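Siwan Eynon bought her first vacation rental in Pledville with money she had set aside for a car. She now runs 6 houses on the lake under the name Kodau, and most of the guests who stay in them have been before.

"People book the water, and then they write to me about the beds," she says. "So I spend on beds."

The largest house, Drundis, sleeps 18 and has its own dock. Eynon rents it by the week in summer and lets it sit empty in February, when the road down the hill ices over. She tried winter bookings once and spent most of the season driving guests up to their own cars.

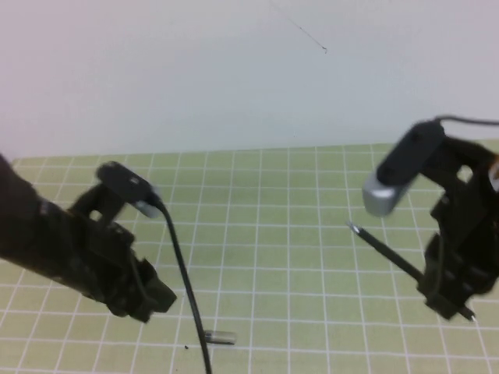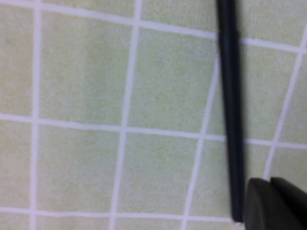
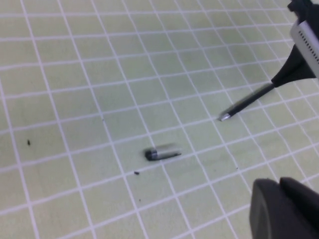 Cleaning is her biggest cost. Ashton Gilchrist has handled changeovers since the second house opened, and he has 308 of them on the books this year. Check-out is at ten and check-in at four, and he won't move either one.

"Somebody always asks for noon," Gilchrist says. "If I say yes at Drundis, the next family is standing in the driveway while I'm making up the bunks."

Eynon stopped using the big booking sites last year. Guests now reserve by phone or through her own page, and she answers the phone herself until nine at night. She asks for a deposit of 32 percent and returns it in full up to a month ahead.

Her next project is Coutinho, a two-bedroom cottage across the cove that needs a new roof and a septic tank. She expects to open it next summer.

"The porch is good," she says. "We'll leave the porch alone."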